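The Long Emergency in Sotine

11/20/19

The emergency order in Sotine was supposed to last 20 days. It was signed in July, after a water main failed under Pagano Street and left the east side of the city on bottled water. The order let the mayor's office spend money without a council vote and skip the usual bidding on repair work. The main was fixed inside two weeks. The order is still in force.

Every renewal has gone the same way. The item appears near the end of the council agenda, the city attorney reads a short statement, and the members vote. It has never failed. At the last meeting the reading and the vote were over before most people in the back rows had found the page.

Most of the money has gone to two companies. Prodell, an engineering contractor, got the first repair job and has since been given inspection work on the rest of the water system. Stendex supplies pipe and valves. Neither firm has been accused of breaking any rule. Under the order there are few rules left to break, and both companies say they were asked to do the work and did it.

City Hall says the danger hasn't passed. Much of the system is as old as the pipe that failed, and the mayor's office argues that normal bidding would add months to each job. It points to the winter ahead and to the hospital, which sits on the same line. 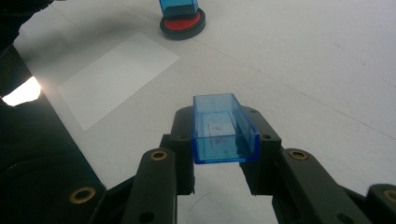 A woman at the October meeting told the council that she had lived on Pagano Street for 50 years, that the pipes had been old the whole time, and that if old pipes were an emergency then the city would never have another vote on anything. She got some applause and was told her time was up.

Her point is the one state law doesn't settle. The statute lets a city declare an emergency when there is an immediate threat to health or property. It says nothing on how many times the declaration can be renewed, or what has to be shown each time. Courts have mostly left that to the cities.

A petition to end the order now has 531 signatures, enough to force a public hearing. It was started at a kitchen table by 2 neighbors and passed around mostly at the farmers market and outside the high school football games.

The hearing won't bind the council. Members can listen and then renew the order the same night. Three of them have said they want a cap on spending written in first, and one wants the Prodell inspection contract put out to bid in the spring. The mayor's office has not said whether it would accept either change.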